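Section 4: Putting up your first poster run

Right, you've got your artwork signed off and the parcel from the printer is sitting in the hall. I'm going to take you through the bit I like best, which is getting the posters out of the tube and on to a wall! I've written this for the Haveck snap-frame kit, as that's what we send to every group running the Prirnholm river campaign, but most of it will do for any poster frame that opens at the edges.

If you haven't read Section 3 (choosing your sites and getting permission in writing), go back and do that first. I'll wait. A signed letter from the site owner needs to be in your folder before you drill anything.

4.1 What you need to hand

The Haveck kit box, which has the frame, the clear cover sheet, the screws and wall plugs, and a little bag of corner caps
Your posters, still rolled
A spirit level (the one on your phone is fine, I use mine)
A pencil
A drill and a masonry bit, if you're going on to brick
A soft dry cloth
The site sheet from Section 3

4.2 Flattening the posters

Do this the evening before. I know you won't want to, I never do, but a poster straight out of the tube will fight you all the way into the frame.

1. Wash your hands and dry them properly. The dark blue on the Prirnholm artwork shows every fingerprint.

2. Slide the roll out by pulling the paper wrapper, and leave the edges of the posters alone.

3. Lay the sheets face down on a clean table or floor. Put a spare sheet of plain paper on top and then some big flat books on top of that.

4. Leave them overnight. Keep the heating low in the room if you can.

Note: don't roll them backwards to take the curl out. Rosimeire Frota, who drew the campaign for us, watched me do this to a proof once and had to leave the room. It cracks the ink along the folds of the fish and you can't put it right.

Caution: no irons. Please.

4.3 Fixing the frame to the wall

1. Open all four sides of the frame before you hold it up. They flip outwards with your thumb, starting from the middle of each side. If one is stiff, work along it a little at a time and it'll go.

2. Take out the clear cover sheet and put it somewhere safe. It has a thin film on both faces, and you want to leave that on for now.

3. Hold the frame against the wall at the height on your site sheet. For a bus shelter or a shop front, we like the headline to sit at eye level for someone standing, with the web address a bit lower so that it's easy to read from a wheelchair or a bench as well.

4. Check it's level and mark the screw holes with your pencil. Get a friend to stand across the road and look too (brickwork can lean, and a perfectly level frame on a leaning wall looks drunk).

5. Drill, push the plugs in until they're flush, and screw the frame on. Stop when the screw head sits snug in its hole. Tighten any further and you'll bend the back, and then the sides won't snap shut.

6. Brush the dust out of the frame. All of it, even the corners.

Caution: check for pipes and cables before you drill. If the owner doesn't know what's behind the wall, use the adhesive pads from the Mokgethi pack and leave the drill in the bag. The pads want a smooth, clean surface, so they're no good on pebbledash.

4.4 Putting the poster in

This is the satisfying part.

1. Stand the poster in the bottom edge of the frame, face towards you, and let it rest back.

2. Smooth it upwards with the soft cloth, from the middle out to the sides.

3. Peel the film off both faces of the cover sheet. It crackles like mad and sticks to your sleeves!

4. Slide the cover sheet in front of the poster, shiny side out.

5. Snap the bottom shut, then the top, then the two sides. You should hear a proper click each time.

6. Press on the corner caps.

If the poster has slipped and the headline is crooked, open the top and one side, nudge it, and close up again. There's no need to take the whole lot out.

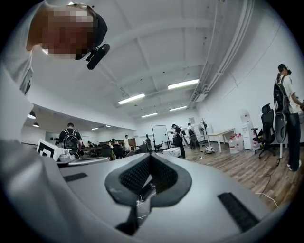 Can I put two posters in one frame, so there's a spare behind?
Leave it at one. The Haveck frame closes over a single sheet and the cover, and with a second sheet in there the sides tend to spring open in the wind.

4.5 Telling us it's up

Every site gets logged, so that the Bustden office knows where the campaign is showing and who to ring when it needs to come down.

1. Fill in the last box on your site sheet with the month and your initials.

2. Take one photo straight on and one from across the street, with a bit of the surroundings in it.

3. Send the lot to the office, using your group's name as the subject line.

The first print run was 1,000 posters, and 70 of those are kept back at Bustden as replacements. So if yours gets torn or scribbled on, ask for another and we'll post it out. You don't need to send the old one back, just put it in the paper recycling (minus any tape).

4.6 Looking after it

Wipe the cover with a damp cloth when it gets grubby. Plain water is all it needs, and the strong sprays make it go cloudy. After a storm, run your thumb round the frame and press any side that has lifted.

The December posters use the same frames, so when the river artwork comes down, leave the frame where it is. Pop the cover sheet back in on its own and snap it shut to keep the leaves out. Taking a frame off the wall for good is covered in Section 8, along with filling the holes.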